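The Simance Result

Fatemeh Salehi ran the ablation at four in the morning, when the cluster at Skolham was free, and read the result at half past seven with her coat still on.

The policy was called Vinine. It had been trained entirely in simulation on household tidying, in a set of 58 furnished rooms, and it did well enough that the paper was nearly written. The reviewers of the March draft had asked one thing she could not answer from her notes: did the left arm know what the right arm was carrying? Her supervisor thought the question was rude. Salehi thought it was fair.

The method was simple. She took 200 episodes, fixed the random seeds and ran each one twice. In the first run the policy received everything. In the second, the part of the input that reported the state of the right gripper was replaced with its average value. If the left arm did not depend on that signal, the two sets of trajectories should agree to within the noise.

They did not agree. With the signal masked, the left arm still reached, and in most episodes it still reached the correct object. It reached later. The delay appeared only in episodes where the right hand held a container, and it grew with the number of things already inside.

She opened the episode with the largest gap and stepped through it until the left gripper was close to the floor.
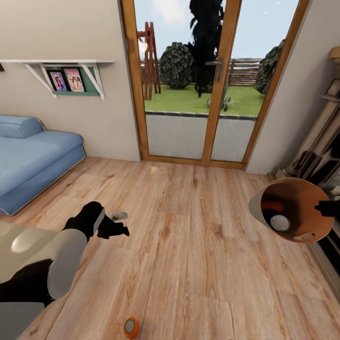

Episode 4, unmasked run. Left gripper open near the object; right gripper holding the bowl at a tilt.

She knew the room well. She had chosen the blue daybed herself, and had spent an afternoon on the ladder in the garden, which had kept sinking through the lawn. None of that mattered to the policy, as far as she could measure.

The bowl mattered. She plotted its angle against the speed of the left wrist and found that one followed the other. When the bowl tipped past a certain point, the left arm slowed. There was no term for this in the reward. Spilling carried no penalty, an omission she had listed under future work.

She checked for a leak in the logging code and found none. She repeated the runs on the older Zarei checkpoint, trained for a third of the time, and the effect was absent.

At nine her supervisor came in and looked at the plot.

"It's being careful," he said.

"It's slowing down," said Salehi. "I can show that it's slowing down."

"What will you call it?"

She had already typed a heading — Load-dependent delay in the free arm — and she turned the screen so that he could read it. He asked for error bars. She queued 3 more seeds, took off her coat and went to find some breakfast.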